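Fevereiro, quase onze da noite

Cheguei agora da Rarka e estou com os pés feitos num bolo, mas se não escrevo hoje amanhã já perdi metade. Portanto, diário, aqui vai.

A visita estava marcada para as duas e meia e eu, claro, apareci às três menos dez, porque o autocarro 607 resolveu passar pela rotunda toda antes de me deixar na porta errada. Éramos 19 no grupo (vi o número na folha de presenças, o meu nome era o último) e já estavam todos de café na mão a ouvir o Ermanno Greco falar de braços robóticos. Fala depressa, o homem! Apanhei a apresentação a meio, num diapositivo cheio de setas, e fiquei um bom bocado sem perceber se o Brillitz era o robô, o programa ou o nome do projeto. É o projeto. O robô chama-se Himano e estava parado a um canto, com um ar de eletrodoméstico caro à espera de instalação.

Confesso que ia à espera de ver o Himano a dobrar camisas sozinho. Dobrou uma toalha pequena, muito devagarinho, e na segunda ficou a pensar na vida com um canto preso na pinça. Bateram palmas na mesma. Eu também bati, estava nervosa por ele!

Mas a parte de que gostei mesmo foi a seguinte, quando passámos para a sala de trás e a Serena Rinaldi explicou de onde vem o que o robô aprende. As pessoas fazem as tarefas em casa, no quarto, na cozinha, onde calha, com uma pinça em cada mão, e a câmara vai agarrada à pinça e grava tudo. Depois são horas e horas daquilo. Ela foi mostrando umas gravações no ecrã grande e eu fiquei colada, parecia que estava a espreitar a casa dos outros – colchas, armários, relógios de parede, roupa por arrumar. Tudo muito redondo nas bordas por causa da lente, ao princípio até enjoa um bocadinho.

E depois deixaram-nos experimentar. Ai, a vergonha. Deram-me duas pinças e uma camisola de lã e eu, que dobro roupa desde os 6 anos, não consegui juntar as mangas. A gente não imagina o que os dedos fazem sem pedir licença! Sem eles, com aquelas duas pontas a abrir e a fechar, a lã foge, o tecido enrola-se por baixo, e quando finalmente se agarra uma camada agarraram-se três. A Serena disse-me para mexer mais devagar e largar com calma, que o gesto brusco não serve de nada a quem vai aprender com ele. Tentei outra vez e saiu uma espécie de rissol. Ela foi simpática e disse que já tinha visto pior.

O senhor Lombardi, que ia ao meu lado, quis saber quando é que pode comprar um para lhe passar a ferro. O Greco riu-se e não deu data nenhuma. Também perguntei pela roupa escura, se a câmara não se baralha, e a resposta meteu tanta palavra técnica que eu disse que sim com a cabeça e fui buscar mais um bolinho de coco. (Muito bons, os bolinhos. Trouxe dois no guardanapo para a mãe.)

Saí de lá com o folheto, uma caneta que não escreve e uma vontade parva de arrumar a cómoda. Dobrei uma blusa quando cheguei, a prestar atenção aos polegares, e demorei o triplo do tempo.

Pedi à Serena uma imagem das gravações e ela mandou-ma à noite. Colo-a aqui, com a roupa preta na cama e a fivela de brilhantes, que eu também queria uma.
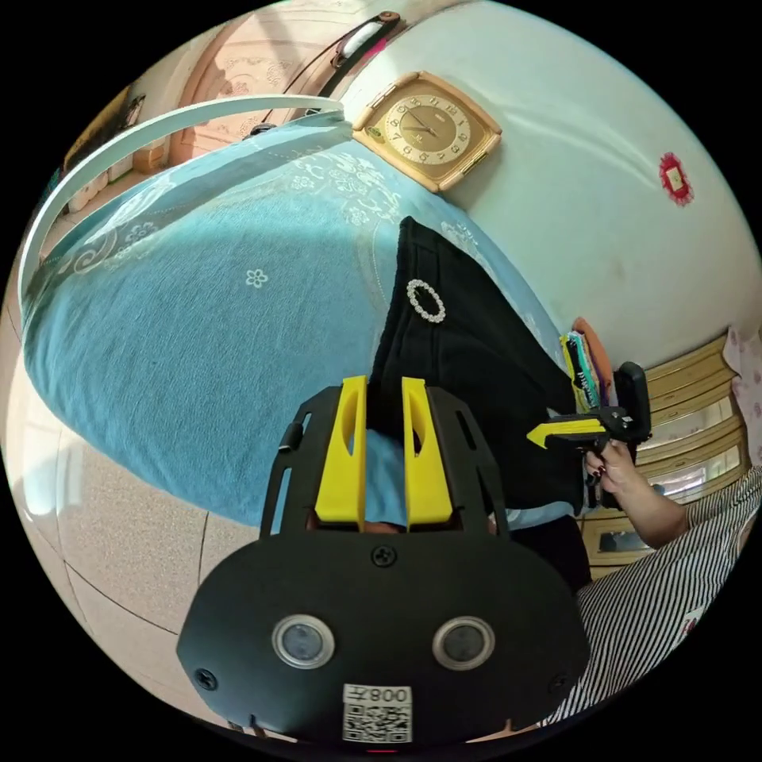 Ermanno Greco respondeu ao meu agradecimento já passava das dez, a dizer que as camisolas de lã dão trabalho a toda a gente, que na primeira semana ele próprio só conseguia dobrar panos de cozinha, e que se eu quiser voltar a tentar há outra tarde aberta em março, desta vez com meias.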